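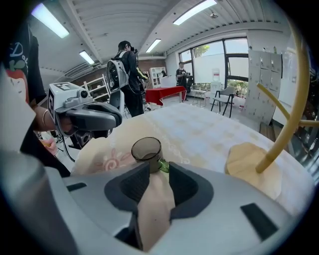 Slide 1: smoked-glass cup on a cream tablecloth

Morning, everyone. Can you hear me at the back? Good. I'm talking about tea, mostly, and why so many of us stew it to death and then blame the tea.

(Wait for Deming to heckle. He will.)

I grew up on teabags left in the mug till they'd go the colour of a fence. My nan did it, Mum did it, I did it. Then Lanying Qiu ran a tasting at the Altton library one Tuesday and handed me a green tea brewed for 2 minutes, and I reckon I stood there like a stunned mullet. It was sweet! No sugar in it at all.

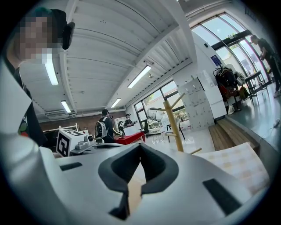

So I went home and started mucking around with times. Same leaf, same pot, same Skallow tap water, and I wrote down what I thought of every single brew in an exercise book. By May I had 282 entries. My favourite one just says "socks".

What I got out of it: for black tea I like 4 minutes, lid on. For green, let the kettle sit open a while before you pour. If you've got a 700 mL pot, try 10 grams of leaf and work down from there if it's too strong for you.

(Pass the tins round now, NOT later. Thilini has the spoons.)

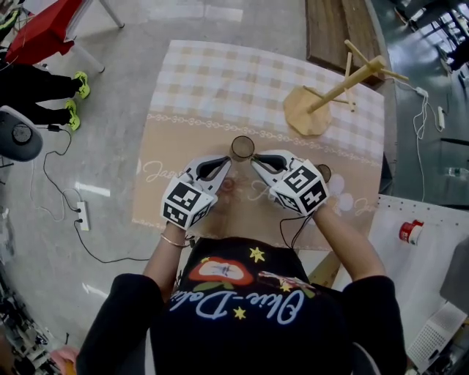 Milk. I know, I know. Put it in whenever you like, I'm not getting into that with Mostafa in the room again. But do taste the tea before the milk goes in, just once, so you know what you're covering up.

Storage, quickly: dark cupboard, tight lid, well away from the spices. I lost a whole tin of the Grarnico breakfast blend to a bag of cumin and I'm still filthy about it.

Right, kettle's on. Questions while it boils, then grab a cup and come up the front.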